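4.3 Checking a two-gripper session before you trust it

The Stidness results are often quoted as proof that hand-held demonstrations carry over to any home. We are less sure. Of 390 bedroom recordings we went through, 19 had left and right tracks that drifted apart, and the success scores hid it. Do the following before adding a session to a training set.

1. Start both grippers within 4 seconds of each other. The software accepts longer gaps. Don't.

2. Close the fingers fully and hold still. Check that the width reading settles at zero.

3. Point each gripper at the bed, then bring the other one into its view.

4. Play both tracks side by side in Quinlan. Throw the session out if the hands disagree on where the bed edge is.

Note: A green tick in Quinlan means the file is complete. It says nothing about whether the motion is right.

Caution: Patterned sheets and slatted mats may upset tracking. Wallner found no effect, but she tested in one room. Koller's repeat is not finished.

5. Log rejected sessions too. A success rate worked out only from the good ones is worth very little.

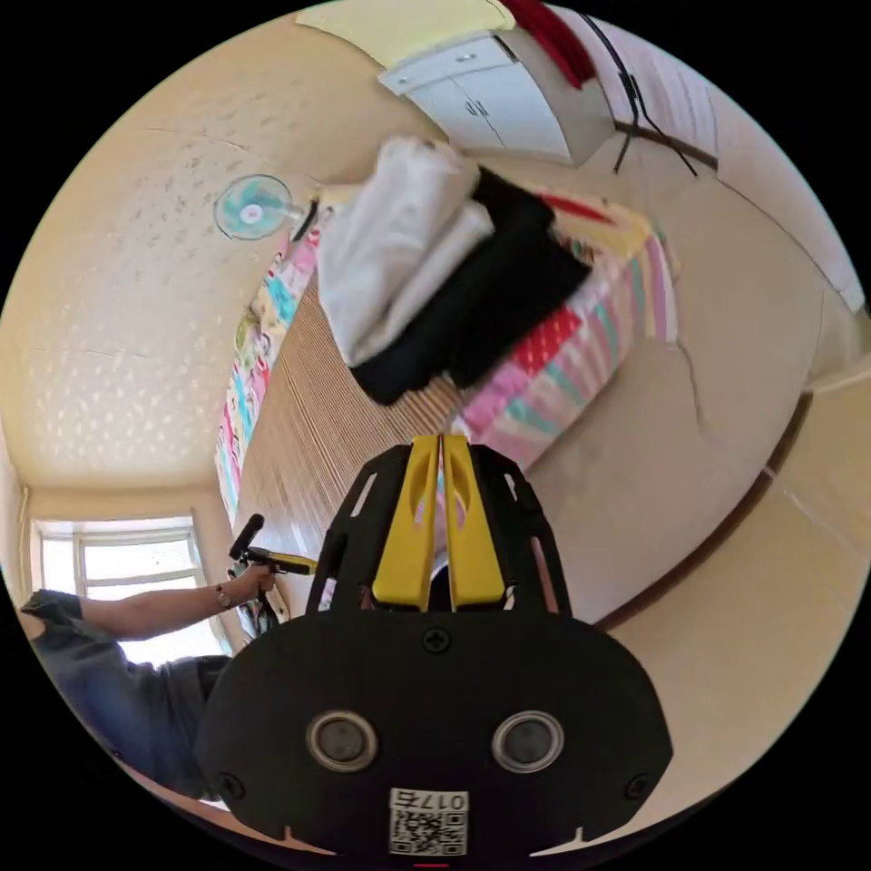 Fig. 4.3: Step 3, seen from gripper 017, fingers together, second gripper at left.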